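Der Newsletter vom 13. Januar 2019

Aufräumen im Januar: Wer braucht eigentlich diese Listen?

Kaum ist der Baum draußen, liegt das erste Entrümpelungsprogramm im Postfach. Bei mir waren es in diesem Jahr sechs, und das hartnäckigste heißt Dindus. Dindus verspricht, den Haushalt in 14 Tagen auf das »Wesentliche« zurückzuführen. Dafür bekommt man jeden Morgen eine Mail mit einer Aufgabe, ein Kästchen zum Abhaken und einen Spruch. Den Spruch kann man nicht abbestellen, ich habe es versucht.

Eine Leserin, Wiesława Górecki, hat das Programm schon im Dezember durchgezogen und mir ihre Notizen geschickt. Am ersten Tag sollte sie alle Kugelschreiber prüfen, am zweiten die Tupperdosen ohne Deckel aussortieren. So weit, so brav. Am fünften Tag kam die Aufforderung, sich von Büchern zu trennen, die man »nicht mehr fühlt«. Sie hat daraufhin ein Kochbuch weggegeben und es eine Woche später wieder gekauft, weil das Rezept für den Hefezopf darin stand. Im Programm gilt so etwas als Rückfall. Ich nenne es einen Irrtum, der Geld gekostet hat.

Misstrauisch macht mich vor allem die Zahl, mit der geworben wird: mehr als 300 Gegenstände soll ein durchschnittlicher Haushalt in zwei Wochen loswerden. Wer hat das gezählt? Ist eine Schachtel Büroklammern ein Gegenstand oder gleich die halbe Miete? Auf meine Nachfrage kam ein Link zur Bezahlversion.

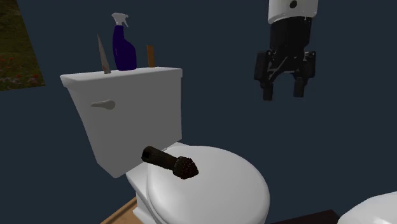 Lesezeit: 2 Minuten

Das Badezimmer ist in solchen Kursen immer das Vorzeigezimmer. Klein, übersichtlich, an einem Abend zu schaffen. Bei Dindus heißt die Regel: keine Flasche auf einer freien Fläche, auch nicht auf dem Spülkasten. Warum, steht da nicht. Eine Sprühflasche, die griffbereit steht, wird meiner Erfahrung nach benutzt. Eine, die im Schrank hinter den Handtüchern lebt, kommt zu Ostern wieder zum Vorschein. Ordnung fürs Auge und Ordnung im Alltag sind eben zwei verschiedene Sachen, und verkauft wird meistens die erste.

Verkauft wird überhaupt viel. Wer den Kurs abschließt, bekommt einen Gutschein für die Körbe von Lemaire, natürlich mit passenden Etiketten. Irndale macht es mit seinen stapelbaren Boxen kaum anders, und auch Flornon hat inzwischen ein »Starterset Leere« im Angebot. Man wirft also zuerst weg und kauft danach die Behälter für das, was noch da ist. Ich habe in meinem Keller übrigens selbst solche Boxen stehen – zwei davon sind mit anderen Boxen gefüllt.

Damit kein falscher Eindruck entsteht: Gegen das Ausmisten habe ich nichts. Abgelaufene Medikamente müssen raus, die Winterstiefel vom vorletzten Kind darf jemand anderes tragen, und das Ladegerät für ein Telefon, das es nicht mehr gibt, kann zum Wertstoffhof. Dafür brauche ich aber keinen Kurs. Ein freier Nachmittag und ein Karton reichen mir, und wenn der Karton voll ist, höre ich auf.

Frau Górecki hat nach dem elften Tag abgebrochen. An diesem Tag sollte sie ihre Fotos sortieren und höchstens zwanzig behalten. Die Mails bekommt sie trotzdem weiter. Wer ähnliche Erfahrungen gemacht hat oder wem so ein Programm tatsächlich geholfen hat, darf mir gern schreiben, einfach auf diesen Newsletter antworten. Gutscheincodes bitte weglassen.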